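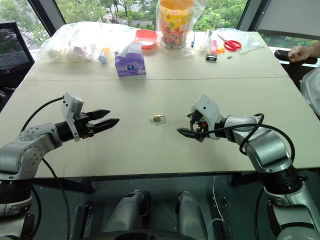 Brass padlock with the silver shackle, on its side on the tabletop.

**November 2024, bindery notebook**

Guest books for the funeral homes. Picking up from the May entry, where we left the Simiyu cover problem half solved.

Holavix paste first. The new tub is thinner than the last one and it soaks into the gray cover cloth before the board is down. Got strike-through on the first cover, a dark patch near the spine the size of a thumb. Tried it again with less paste and a dry brush pass before laying the board. Better on the flat areas, still bad at the turn-ins, where the cloth gets paste twice. Gitau suggested leaving the lid off overnight to thicken it. Did that. It grew a skin and the part underneath was the same as before.

What worked: cut the Holavix with some of the old PVA, mixed until it holds a line when the brush is dragged through. No strike-through on the next two covers. The open time is shorter, so the corners have to be cut and ready before any paste goes on. I had been cutting them after. Written on the tub lid in marker.

Ribbon

The homes keep asking for the ribbon to match the flowers in the chapel, and the chapel flowers change with every service, so this can't be done. Agreed with Gitau that we offer cream, gray and dark green and that's the list. If a family wants something else they can send us the ribbon and we'll sew it in, but it has to reach us before the block is glued up. We had one come in after, and it had to be tipped in behind the headband, where it makes a lump. I could feel it through the endpaper. It went out like that and no one complained, but I don't want to do another.

Ends of the ribbon: cut on the slant, then a touch of thinned PVA on the back. The flame leaves a hard bead on the cream.

Paper

Still on the Arus text sheet for the signing pages. Tested it with the pens the homes put out on the stand. Ballpoint fine. The gel pen they like is slow to dry on Arus and smears if the next person turns the page straight away, and people do turn it straight away, there is a line behind them. The smear shows up on the facing page as a mirror of the signature. Tried the same pen on the uncoated sheet we use for the service folders and it dried while I was putting the cap back on.

So there is a choice:

- keep Arus and ask the homes to change the pen
- move the signing pages to the folder stock and keep Arus for the title page and the photograph page

I'm for the second. The homes won't change the pen. The folder stock is a bit yellower and you can see the change when you turn from the title page, but with a blank leaf in between it isn't bad. Made a dummy that way, it's on the shelf over the guillotine with a yellow slip in it. Please look at it in daylight as well as under the lamps.

Grain direction on the folder stock is short in the size we buy. It needs to be turned before cutting or the pages will fight the spine. Made this mistake on the first dummy, which is now scrap paper by the phone.

Title pages

Genivaldo has redone the title page layout. The name sits higher now and the dates are on their own line underneath in the smaller size. Looks right to me for short names. For long names - four parts, or two family names plus a maiden name - the line breaks in a bad place, usually splitting the family name from the rest. He has fixed it by letting us put the break in by hand. That means whoever sets the page has to look at it and decide. Keep the family names together. If in doubt, call the home and ask how the family says it.

Accents: the old typeface was missing the tilde on the capital A. Genivaldo noticed it on his own surname when he was testing, Bragança came out fine in lower case and then BRAGANÇA was all right too, so he went through the whole set and found the gap at Ã. Changed the face. The plain and italic are both loaded on the workshop computer now, old one taken off so it can't be picked by accident.

Proofs: every title page goes back to the home for a signed proof before printing. No exceptions for rush jobs. We had a wrong middle initial in the spring and the family kept the book anyway because the service was that afternoon. I would have liked to replace it for them. I wrote and offered, and they said the one with all the signatures in it was the one they wanted, so we printed a corrected title leaf and I tipped it in at the kitchen table at their house. You can see the join if you know where it is.

Flerance order

Flerance want 8 books for their chapels, blank title pages, to hold as stock for short-notice services. They'll have the names written in by hand by someone on their side. Post binding for these so leaves can be added. Gitau thinks the posts look like an office file. With the cloth carried over the hinge they're less obvious, and I've made a sample with the heads turned to the back. It opens stiffly. The hinge gap needs to be wider by a board thickness, maybe a bit more.

They also asked for an inside pocket on the back cover for the sympathy cards that come with the flowers. Straight pocket is too tight once there are more than a few cards in it and it pulls the cover out of flat. Made a gusseted one from the cover cloth. Holds a decent bundle and the cover closes. It adds time to each book and isn't in the price I gave them. Need to talk to them about that before we start cutting.

Boards cut for the whole order, under weight on the lower shelf. Don't use them for anything else.

Press

The left-hand screw is sticking again about a turn from closed. Cleaned and waxed it. Runs smoothly when empty, still grabs under load. Until it's looked at, tighten the right side last and check the block with the square before walking away. One block came out wedge-shaped and I had to take it apart.

To do

- order cream ribbon, we are on the last roll
- second dummy with blank leaf, for Genivaldo to set a real title on
- call Flerance about the pocket
- wider hinge sample, gray cloth, mixed paste
- new blade in the corner cutter, it's chewing the board

Paste brushes were left standing on their bristles in the jar again. Hang them up.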